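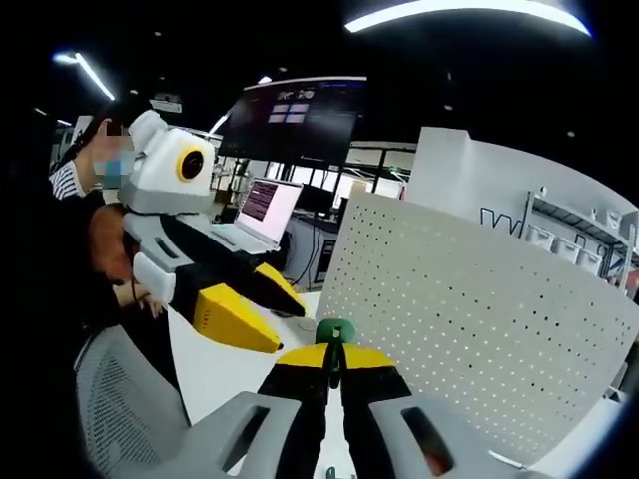 When Skeldale brought the new grippers in back in January, I'll admit I went home and grumbled to anyone who'd listen (mostly the dog). I'd been packing small parts by hand for years and rather liked it! But Wanda Thibodeaux and I now spend our mornings with a gripper each, teaching the arms how a person picks something up, and I've grown fond of the job. My wrists certainly have – 300 picks before lunch and not a twinge.

What I do miss is the chatter along the old bench. Yeison has moved over to days, Mei is on a course until spring, and the tea break feels a bit thin with 2 of us. Still, we've been promised a proper table by the window, and I mean to hold them to it.

Contact | © Lærke Briem | Back to top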